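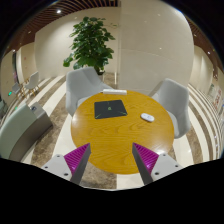 One comment on our first draft said that standing water is a summer problem and we were wasting our time looking for mosquitoes in March. Fair enough, I thought the same thing when I picked the topic (okay, it was the last one left on the sign-up sheet). But the eggs of some species get through winter stuck to the inside of a bucket or an old tire, and as soon as the bucket fills up and the days get warm, off they go. So we kept the topic, and I'm glad we did!

Mosquitoes and Where They Start: A Yard Survey in Plandside
Final report, public health elective
Turned in 22/03/2019

What we wanted to find out

Our question was pretty simple. If you walk through a regular neighborhood at the end of winter, how much stuff is sitting outside holding water, and do the people living there know it matters? West Nile is the disease most folks in Plandside have heard of, and when I asked my own family how you keep from getting it, they all said bug spray. Spray is good! But dumping the water out is free, and you can do it before there's a single adult mosquito flying around.

How we did it

There were three of us. We left flyers at 400 homes in two parts of town, Cletum and the blocks along Feyisa Road, asking if we could look around the yard and ask a few questions. I had this dream of getting to 1000 homes, and our teacher very kindly let me keep that number in the proposal for a whole week before she crossed it out.

We ended up visiting 178 yards. At each one we wrote down anything outdoors with water in it, what kind of thing it was, and whether we could see larvae. We used a white plastic ladle for dipping, so anything wriggling would show up against it. Then we asked the person at home 10 short questions, mostly about where mosquitoes lay eggs and how often they empty things out. We entered it all in Grirkivex, the survey program the school pays for. It's fine, except that it logs you out if you stop to talk for too long, and people in Cletum love to talk.

What we found

More than half of the yards had at least one thing holding water. Plant saucers were the big one, then buckets, then tarps. I hadn't even thought about tarps. You throw one over a woodpile and every dip turns into a little pond. Clogged gutters were probably common too, but we weren't allowed on ladders so we only recorded the ones that were dripping over the side.

We saw larvae in just two places, both along Feyisa Road, both in tires in full sun. The comment I mentioned was right about that part, it really was early. We never figured out which species they were. We tried with the microscope in the biology room and I'm fairly sure I spent most of an hour looking at a piece of leaf.

The answers to the questions surprised me more than the yards did. Nearly everybody knew mosquitoes need water. Hardly anybody knew how little water it takes, or that a week or so can be enough in hot weather. A lot of people pointed us straight to the creek, which has moving water and small fish in it, and then we'd find a full wheelbarrow behind the garage.

What went wrong

We mostly visited after school, so we missed people who work afternoons and evenings. We also only got into yards where somebody said yes, and I'd guess those are the tidier ones. It rained hard during our second week, so the yards we saw after that look worse on paper than the earlier ones. We should have written down the rain from the start. We didn't, and had to go back and fill it in from the airport records.

And two of us didn't agree on what counts as a container. Does a boot count? (We said yes in the end and went back through the notes.)

What I'd do next

I'd like to go back to the same yards in May and see if anything changed. We left a one-page sheet at every house with the basics: tip it, scrub the sides, store it upside down, and change the birdbath every few days. The scrubbing is the bit people skip, and it's what gets the eggs off. The class after ours can have our forms and the ladle.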